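Progress report to the Delach Fund
Shared laundry pilot, Kurkholm and Warton
13th October

You asked for a plain account of where the money has gone and whether the pilot is doing what the application said it would. My short answer is that the machines are in and I am not yet convinced by the rest.

Both sites are open. Kurkholm has 3 washers and Warton has 2, all paid for from the first installment. The Crenshaw building was meant to be the third site, but the drain survey came back worse than the landlord had led us to expect, and I would not spend another dollar there until he puts his share of the repair in writing.

The application claimed that 80 households would sign up by the end of summer. We do have 80 names on the list. I would be careful with that figure. Signing up is free, it takes a minute, and a good many of those names have never booked a wash. The booking system logged 600 washes across both sites, and most of them came from the same small group of families in Kurkholm.

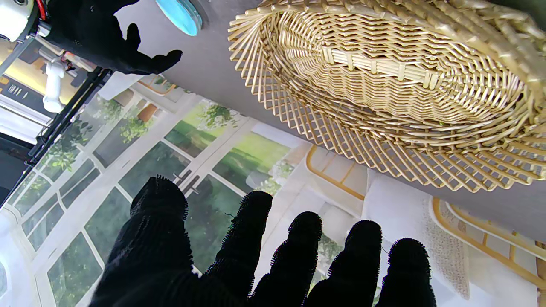 Warton is the weaker of the two. Residents say the evening slots go too fast and the daytime ones are no use to people with jobs. The supplier's answer is a phone app with reminders. I have my doubts, as the complaint was about hours and an app will not add any.

Costs are within budget, mainly thanks to Crenshaw standing still. Please don't read that as a saving. Water bills at Kurkholm are higher than planned and we are checking the meter.

Before March I want to try later closing at Warton, remove names with no bookings from the list, and get a firm yes or no on Crenshaw. I am not asking for the second installment until those are done.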